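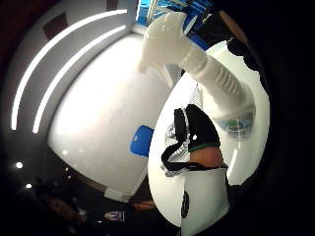 Buying your first robot is a big decision, and at Notadano we love helping people get ready for it! We're a small planning office that works with museums, schools, clinics and workshops from the first budget meeting to the day the equipment goes live. We don't build machines and we don't take commissions on them, so we can spend our time on your floor plan, your power outlets and your people. A lot of what we look at is simple physical stuff: a smooth, rounded white surface, a white hand with rounded fingertips, a ribbed cuff with grooves running across it. Every one of those is a question for the budget (who cleans the grooves, and with what?) and we really do enjoy asking them.

How we started

Tanko Ezeani and Siv Ekström opened Notadano after years on the buying side, Tanko in hospital equipment and Siv in school facilities. Both had seen good machines sit in a hallway for months over a missing service contract or a door that was too narrow. Their first client was Perrin, a family-run learning center that wanted a greeter for its front hall and had no idea what to set aside for repairs. Perrin still calls us every January to go over the coming year's numbers, and we still look forward to it.

What we do

Most projects begin with a site visit. We measure, check the lighting and the wireless signal, and talk with whoever will be working next to the equipment all day. After that you get a written plan with the purchase price, shipping, installation, training, spare parts and a replacement date, all on one sheet. Leasing goes on the same sheet so you can compare. If the sheet says wait a year, we'll say so too.

We keep our own price library, called Tuvatach, with 1,036 line items in it as of January 2018. Maëlys Vasseur looks after it and adds to it constantly – grippers, chargers, floor anchors, protective covers, you name it. Of those, 691 are spare parts, and that tells you a lot about where the money goes after the first year!

Our people

There are 16 of us. Mathis Aubert runs site visits and will happily crawl under a desk to find a circuit. Capucine Bailly leads Niltico, our one-day budgeting workshop for teams that have never bought automation before. It seats 40, lunch is included, and you should bring your own floor plan if you have one, even a hand-drawn one.

Visits

Come by the office if you're nearby. Call ahead so that one of the planners is in, and plan on an hour or so. Parking is behind the building.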